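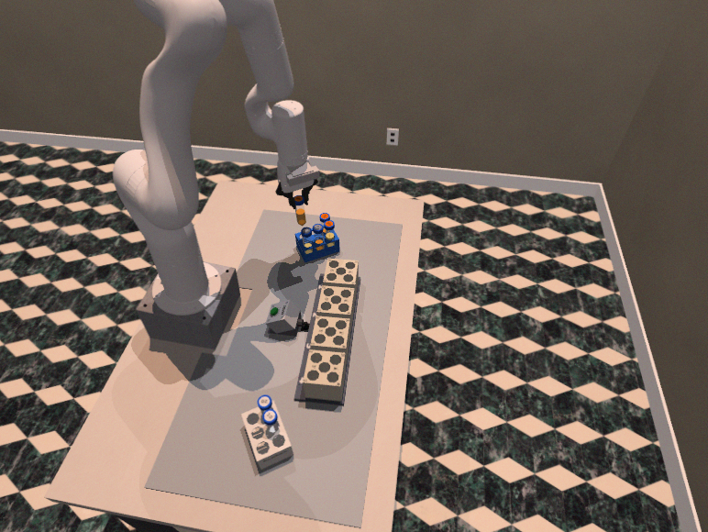
About Patley

Patley is a business advisory firm based in Clostville. We help the owners of small and medium-sized companies to plan for growth, revise their management structures and prepare for a change of leadership.

The firm was founded by 3 former operations managers and today has a staff of 20. Our clients include family manufacturers, wholesalers and professional practices, and over half of them have come to us on the recommendation of another client.

Each engagement begins with a review lasting six weeks. The findings are set out in a written report — kept short, and discussed with the owners in person before any further work is agreed. Fees are fixed at the outset.
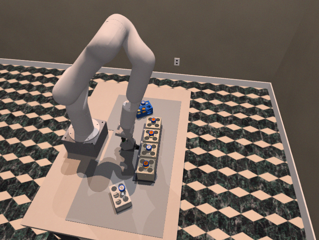

According to Shokri, the review showed that four managers were approving the same purchase orders, and the procedure was rewritten within the month.

Patley also publishes Skaltora, a guide to management practice issued each May and supplied to clients without charge. Enquiries from prospective clients should be addressed to the Clostville office.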